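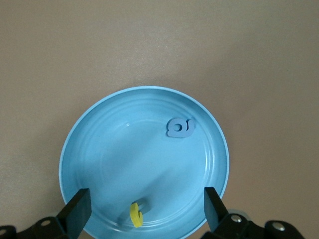 Blue dish, beige table, Monday.

24/08/2020

Okay, I finally sat down last night with Wernham, the one about the washed-up ventriloquist who goes home to run his mother's seaside theater, and I have so many feelings that I'm going to have to spread them over a few posts. Bear with me!

First off, I'd had this one on my list since January and kept putting it off, mostly on account of the box art, which makes it look like a broad comedy (big grin, the puppet winking, you know the kind). It's funny in places, sure, but it's a much sadder and gentler movie than that, and I wish I'd gone in knowing it.

The first 20 minutes are nearly all backstage. Curtains, dressing rooms, people eating sandwiches in full costume. I could have watched two hours of only that. There's a bit where the chorus is waiting for a light to be fixed and they start humming the wrong song together, and I rewound it just to hear it again.

Then he gets out on stage and there are maybe a dozen people in a house built for 500, and the movie lets him do the whole act. The whole thing! No cutting away to somebody laughing so you know it's going well. I was squirming on my couch and I mean that as a compliment.

I do think the middle sags. The business with the agent from Grevitz (that's the talent agency in the story) goes around in circles, and I could've lived without the second trip to the city, which has the same argument as the first one in a different restaurant. I got up and made tea and didn't miss much.

The mother, though. Oh, she's wonderful. She has two big scenes, and in the second one she's only folding programs at the kitchen table while he talks and talks, and you can see her deciding whether to tell him about the sale. I cried, and then the dog came over to check on me.

For those asking about the disc, mine is the Ukero release. Picture's soft but very watchable, and the sound is fine once you turn it up a notch. The only extra is a trailer, and it gives away the ending, so save it for after.

Next up is Ông, which a few of you have been nudging me about for ages. I know it's about a grandfather and a traveling puppet troupe and I'd like to keep it at that, so please, no spoilers in the replies. I'm hoping to get to it this weekend if the heat lets up and I can stand to have the player running.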